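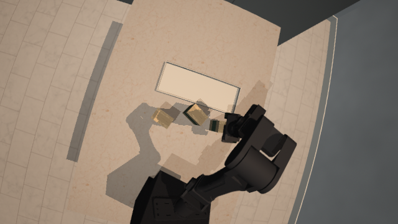 Nightwear that stays put

Big discovery this week! I've been hunting for a nightie for Mum that opens all the way down the back, and the Kornari one is lovely (soft brushed cotton, proper sleeves, poppers at the shoulders). She can stay sitting while I help her into it, and we've already washed it 2 times with no bobbling.

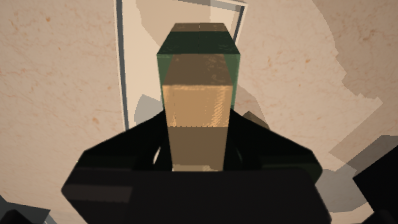 What I'm trying next

Gwendolyn Mahmoud left a comment swearing by the Dredden wrap skirt, so I've ordered one in navy and one in plum – couldn't choose! I'll report back in May. If you've found trousers with a side opening that still have real pockets, please tell me which ones.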